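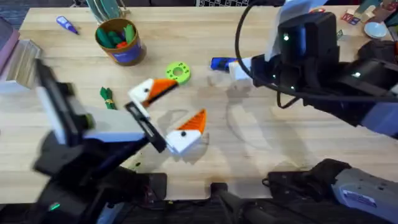 What has the money gone on since our last report?

Most of it went on printing material and on reprinting the bird heads, with a smaller share spent on the rings and on the boxes the sets will be lent out in. Of the £1,000 you awarded us we have now spent £749, and what remains is set aside for the printed instruction cards and for postage to Skultness.

Alva play sets: second progress report to the Curivari small grants fund
Prepared by Jayanthi Krishnan for Wosonik, 2018-03-16

Dear all,

Thank you for your patience over the past few weeks. I had hoped to get this to you sooner, but Nhyira and I kept finding one more thing we wanted to settle before writing it down, and I would much rather send you a report with some proper news in it.

You will remember from our application that Alva is a set of chunky, brightly coloured pieces for small hands to pick up, turn over, sort and put back, to be borrowed from the toy library in the same way as a jigsaw. When we last wrote we had drawings and a great many opinions. We now have pieces on the table, and it is lovely to be able to say so!

The bird heads

These have taken up more of our time than anything else in the set, and I hope you will agree they deserved it. The head is white, with an orange beak in a simple triangle and one small black dot for the eye. Our early version had a good deal more going on (feathers, a sort of crest, a rather cross eyebrow) and the families who tried it were very polite. Nhyira Aryee, who does all our drawing, took nearly everything off and left the beak and the eye, and the children at the next session knew at once that it was a bird.

We have also thickened the beak where it joins the head, after a couple of the thinner ones snapped. It has cost us some extra material and a fair few evenings, but the stronger join has held up well so far and we are happy to call the shape finished. The one thing still being argued over is how large the eye should be. I like it tiny. Nhyira would go a touch bigger. We shall ask the families.

The rings

I had expected the rings to be the easy part, and on the whole they have been. The ring is a thick, flat disc with a softly rounded outer edge, and we chose lime green for it after trying a darker green that looked rather gloomy beside the birds. We rounded the edge after a grandmother at our open afternoon ran her thumb along it and pulled a face – quite right too.
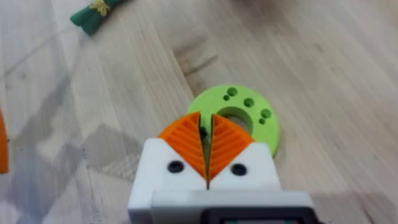 Lime-green ring on the wooden worktop.

We did wonder about making the ring thinner to save on material. It would have let us stretch the grant a little further, but the thin version was awkward to get hold of when it lay flat, and getting hold of things is really what the set is for. So thick it has stayed, and we have found the saving elsewhere by using plain boxes without a printed lid.

What has been harder than we expected

Two things have slowed us down. The first is colour. The orange we ordered for the second lot of beaks came in a shade paler than the first, and although it hardly matters for play, it looked odd to have mismatched birds in one box. We have kept the paler ones for spares. The second is the instruction cards, where I am afraid the fault is all mine. I keep writing too much. The latest draft fits on one side, with a short note about washing the pieces on the back, and I have been forbidden to add to it.

What happens next

Our plan is to pack the first boxes for Skultness once the cards are back from the printer, and to go up ourselves to hand them over and stay for the session. The library there has asked whether borrowers might keep a box for longer than a jigsaw, and we have said we would be glad of it, as long as the forms come back with each one. We will go through the forms in July and send you our final report afterwards, along with the receipts for the remaining spending.

If any of you would like to see the pieces before then, do please let me know and we will put the kettle on. Nhyira asks me to add that opinions on the eye are welcome by email as well.

With warm thanks from us both,

Jayanthi Krishnan
Wosonik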